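From: hangar-list member
To: the Clamlow light aviation list
Date: Jun 22, 2026
Subject: Re: Anyone flown the Makby yet?

Somebody wrote:

> I keep seeing the Makby two-seater turn up in my feed and I'm
> curious whether anyone here has sat in one, let alone flown it.
> The brochure range looks generous to me. Also, how loud is it?
> We have houses right off the end of our strip and the neighbors
> are already touchy about the tow plane.

I have! Well, I've had one ride in the right seat, so take this for what it is. They brought it to the Clamlow fly-in back in May and were putting names on a list for short hops, and I got there early enough to be third in line (my knees did not thank me for the standing around).

First, the noise, since that's what you asked. On the ground at idle you hear the fans as a kind of whine, a bit like a vacuum cleaner two rooms away. At takeoff power it's louder than I expected from an electric, but it drops off fast once it's climbing. I was standing by the fence for the hop before mine and could carry on a normal conversation before it turned crosswind. I'd bet your neighbors would take it over the tow plane any day. The pitch is higher, though, and some people mind that more than a low rumble. My wife, for one.

Range is where I'd be careful. We were up for 26 minutes, two people on board and a light breeze, and the battery gauge was a good bit lower at the end than I'd have liked if I had somewhere to be. The pilot told me they plan on 40 minutes with a reserve on top, and he didn't try to talk it up any further than that. For pattern work and a lap of the lake, great. I would not try to get from here to Yaman in it with any kind of headwind.
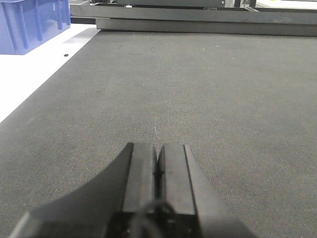

Photo: Flukolholm

Charging is the other thing. The guys at Yaman put in a fast charger last fall and say they can turn an electric around over lunch. We don't have anything like that at Clamlow, and our hangar wiring is older than I am. If you're thinking about a shared airplane, I'd price the electrical work before you price the airplane. Ask me how much fun it was getting a second outlet put in by my workbench.

How does it fly? Really nice! The stick is light, lighter than my old taildragger by a mile, and there's so little to do with your left hand that I kept reaching for a mixture knob that isn't there. We went up to 600 feet over the field and he let me do some gentle turns. Visibility over the nose is excellent. The seat is thin and the baggage space behind it would hold a jacket and maybe a sandwich – don't plan a camping trip.

A couple of things I forgot to ask and wish I had: what a replacement battery pack costs, and how it copes with being parked in an unheated hangar all winter. If anyone else on the list got a hop and was smarter than me about this, please chime in. I did ask about insurance and got a shrug, so I guess that's up to us.

They told me they'd be bringing it back before the end of the season, no date yet. I'll post here if I hear anything, and I can save you a spot in line if you bring the coffee.

Blue skies

--
Clamlow light aviation list
Please trim your quotes when replying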